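Why Does a Drum Make a Sound?

Sound is a kind of movement. When something shakes back and forth very fast, it pushes on the air next to it. That air pushes on the air a little farther away, and so on, until the push reaches your ear. The fast shaking is called vibration.

A drum is a good thing to study because you can often feel it vibrate. Most drums have two main parts. The skin is the thin sheet stretched across the top. The shell is the body that holds the skin in place. When you hit the skin, it bends down, springs back up, goes a little too far, and bends down again. It keeps doing this, with smaller and smaller movements, until it stops.

High and low

The number of vibrations in one second is called the frequency. It is measured in hertz, written Hz. One hertz means one vibration each second. The lowest sound most people can hear is 20 Hz. Slow vibrations make low sounds. Fast vibrations make high sounds.

Three things change the frequency of a drum skin:

Size. A wide skin vibrates more slowly than a narrow one.
Tightness. A tight skin springs back faster, so the sound is higher.
Weight. A heavy skin moves more slowly, so the sound is lower.

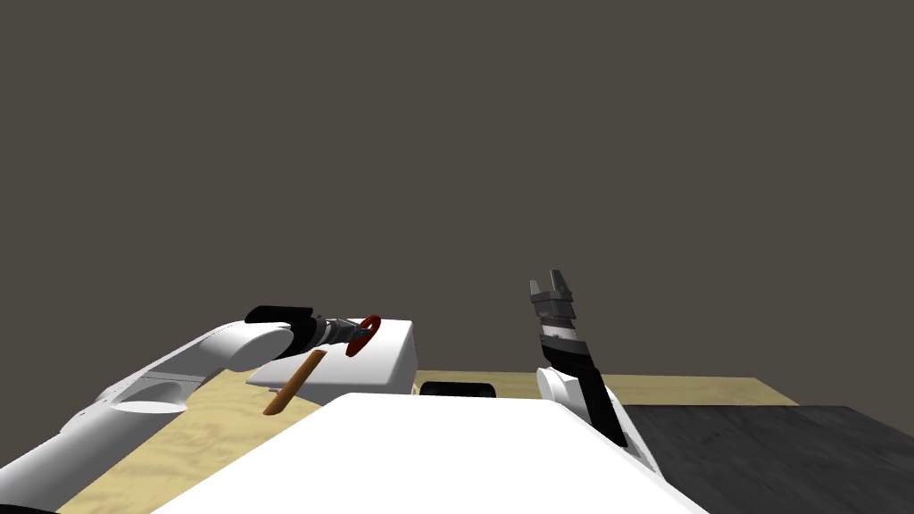
Skallville Children's Science Club — Sound and Music Team

Loud and soft

Loudness is a different matter from high and low. It depends on how far the skin moves each time. The size of this movement is called the amplitude. A hard hit gives a large amplitude and a loud sound. A gentle tap gives a small amplitude and a soft sound. The frequency stays almost the same in both cases.

The beater matters too. A hard wooden stick touches the skin for a very short time and makes a sharp, bright sound. A soft felt beater stays on the skin a little longer and makes a duller one.

Try it: a box drum

You need an empty cardboard box with a lid, a pencil, and 5 grains of dry rice.

1. Close the lid and put the rice on top.
2. Tap the lid near one edge with the blunt end of the pencil. Watch the rice.
3. Tap harder. Write down what changes.
4. Press one hand flat on the lid and tap again. Listen for the difference.

Your hand in step 4 takes energy out of the lid, so the vibration dies away sooner. This is called damping. Drummers do the same thing when they lay a cloth on a drum.

Words to know

Vibration: a fast back-and-forth movement.
Frequency: how many vibrations happen in one second.
Amplitude: how far something moves when it vibrates.
Damping: making a vibration stop sooner.

Text by Morag Cowie. Checked by Primo Piras, 10th July.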